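Open shelf, drawer, doors: how to use a small cabinet
Speaker notes, Doina Angelovski
Pusoldale Home Skills Evenings, February program
40 minutes plus questions

Before starting
Check the clicker. Water on the left side of the lectern. Eleni Berisha is doing the introduction and will hand over the microphone. Ask people at the back if they can hear.
Handouts are on the chairs. Anyone who came in late can get one from Stavros Kelmendi by the door.

Slide 1 - Title
Good evening, thank you for coming.
My work is going into people's homes and helping them decide where things live. I have done this in Pusoldale for nine years. Most of the calls are about closets and garages. Tonight is about something smaller, the single wooden cabinet that a lot of people have in a hallway or a bedroom and that fills up without anyone deciding what it is for.
Show of hands: who has one piece of furniture at home they would not want opened in front of a guest?
(Wait. Put own hand up.)

Slide 2 - What I will cover
The three kinds of space in a cabinet. What suits each one. How to empty and refill one in an evening. Care of the wood, briefly, with thanks to Benedek Fodor, who repairs furniture and read these notes for me.
I won't be talking about buying containers. There is a page on that in the handout.

Slide 3 - Three kinds of space
Many small cabinets are built the same way, with an open part on top, a drawer in the middle and doors underneath. People tend to treat that as one big box. They start at the top, and when the top is full they go down.
I want you to think of it as three separate places. The open part is seen all the time. The drawer is opened a few times a day if it is used well. The part behind the doors might be opened once a day or once a week.
Say this slowly, the rest of the talk depends on it.

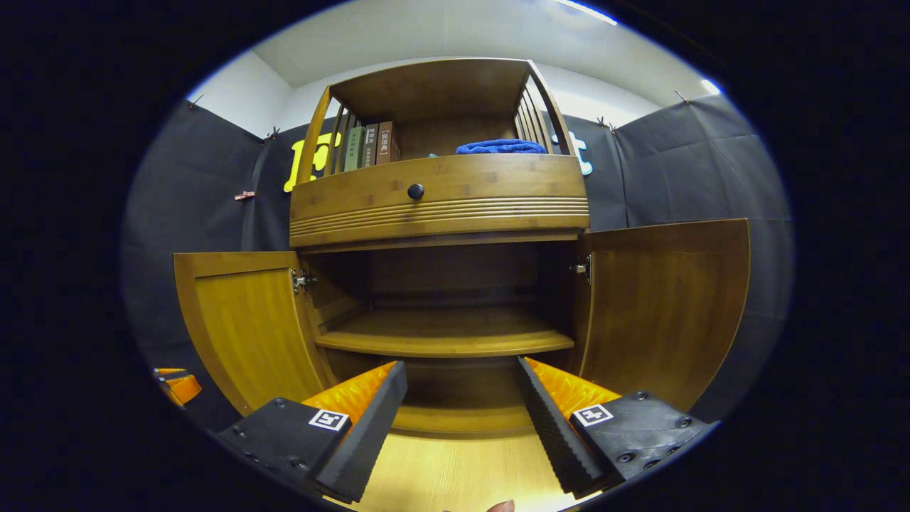 Slide 4. Both lower doors open: one shelf board inside, drawer above, books and a folded towel on the open shelf.

Point to the shelf board in the lower part first. One board across the middle makes two levels, and two levels is enough. I see people add wire racks and stacking boxes until they have five, and then they can't get a hand in.
Point to the doors. Two doors that swing out to the sides need floor space on both sides. Before you put a cabinet anywhere, open both doors all the way and walk past it. If you have to close one to get by, that door will stay closed, and whatever is behind it will be forgotten.
Then the top. Books to one side, standing up. Towel to the other side, folded flat. Room to reach in.
Don't go into the drawer yet, it has its own slide.

Slide 5 - The open shelf
Rule of thumb: what goes on the open shelf is what you would be happy to look at and what you pick up often.
Books work well if they stand up and have something to lean on. On a shelf with slatted ends, stand them close to one end. Three or four is fine. Put the heaviest on the outside if they tend to slide.
One folded cloth or towel works. Four do not, because you will pull from the middle of the pile and leave the rest leaning.
Small things are the problem. A cap, a clip, a coin, the top of a pen. Each one is put down for a minute. My clients in one house let me make a list of everything in the hallway and living room, and it came to 1,457 items. A lot of those would have fit in a coffee cup.
(They usually laugh at the number. Let them.)
So once a week, take the small things off. They go in the drawer or in the trash. Do not give them a dish. The dish fills up and then you have a dish to sort as well.

Slide 6 - The drawer
A wide drawer with one knob. If your knob is in the middle, pull straight. If you pull from one corner the drawer will rack, meaning it goes in crooked and sticks. Benedek says most of the sticking drawers brought to him have nothing wrong with the wood. They are overloaded or they are being pulled from one side.
What belongs in it: flat things and small things. Chargers, tape, scissors, keys that have a known lock, stamps, the thermometer.
Keep it to one layer. If you have to lift something to see what is under it, there is too much in there.
Dividers are optional. I cut down cereal boxes for a trial run and leave them in for two weeks. After that people know what sizes they want. Mingxuan Guo, who took my short course last year, is still using the cereal boxes and sees no reason to change them.
Paper is the other thing. Manuals, warranties and letters do not go in the drawer. They go in a folder, and the folder can stand up with the books.

Break here if running long. Otherwise keep going.

Slide 7 - Behind the doors
Heavier things low, lighter things on the board.
Group by when you use them, not by what they are made of. Everything for a rainy day in one spot. Everything for guests in another spot - spare towels, the second pillowcase, the extra toothbrushes.
Leave a hand's width at the top of each level. You need that space to lift things out without scraping the board.
Nothing damp goes in, ever. Closed doors hold the moisture.
I also ask people to keep the bottom of the cabinet free of bags. A bag goes in full and stays there, and in a year it is still full and no one knows what is in it. I found 67 shopping bags in one cabinet, folded inside other shopping bags.
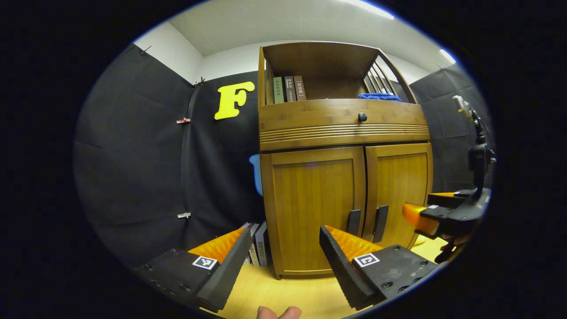 A cabinet with its doors shut should tell you roughly what is in it. That sounds odd, so explain. If you stand in front of yours with the doors closed and you can't name four things that are inside, it has turned into storage you are paying for in floor space and getting nothing from.
Try it at home tonight, before you open anything. Write the four things on the back of the handout and then go and look.
I did this with my own hallway cabinet before writing this talk. I got two right.

Slide 8 - Emptying and refilling in one evening
Read through the steps. They are on the handout, no need to take notes.

Lay a sheet on the floor in front of the cabinet.
Take everything out, starting at the bottom.
Wipe the inside with a barely damp cloth and leave the doors open for half an hour.
Sort onto the sheet: stays here, goes to another room, leaves the house.
Walk the "another room" things to their rooms now.
Put back the bottom level, then the board, then the drawer.
Do the open shelf last.

Why last: if you do the open shelf first it looks finished, and people stop. I have lost whole evenings that way with clients who wanted to start with what shows.
Time: two hours the first time if you live alone. Longer with family, because someone has to be asked about everything. The second time takes a half hour.
The Enura building project did this with their tenants in the fall, one cabinet per apartment. They logged 402 things moved to a different room and had a table in the lobby for what people wanted to give away. I can put anyone in touch with them.

Slide 9 - Care of the wood
From Benedek, more or less word for word.
Dust along the grain. If there are grooves in the drawer front, use a dry soft brush, an old shaving brush is good. A cloth only pushes the dust down into them.
Check the hinge screws twice a year. A quarter turn is plenty. If a screw turns and never tightens, stop, and fill the hole with a sliver of wood and glue before trying again.
Doors that meet in the middle should meet evenly. If one sits lower, look at the floor before you touch the hinges. Short feet on an uneven floor will twist the cabinet enough to show at the doors. A piece of card under one foot often fixes it.
Wax once a year at most. He uses the Jurić paste because he likes how it spreads, and he has no deal with them. Any clear furniture wax is fine.
Keep it off the radiator wall.

Slide 10 - Shared cabinets
Short section. Skip if it is past 8:15.
If two or more people use it, each person gets one place that the others leave alone. It can be half of the board behind the doors. The open shelf is shared, so whoever adds something takes something off.
Children can have the bottom level. They can reach it and the doors hide it.
Labels inside the door are fine for the first month. After that people stop reading them.

Slide 11 - Questions
Ones that came up at the Kukent library version of this talk, in case the room is quiet:
What about a cabinet with no drawer? Use one shallow tray on the board and treat it as the drawer. Same rules, one layer.
Can books go behind the doors? Yes, if you are done reading them for now. Stand them up. Put the spines where you can read them with the door open.
My towel on the open shelf gets dusty. Swap it every week, or fold it so the outside is the part you don't use.
How many people came last time? Around 30, and most of them stayed for tea.

Housekeeping at the end: the next evening is on mending, Eleni has the sign-up sheet. Pens and spare handouts back in the box, please. The hall has to be locked by 9:30.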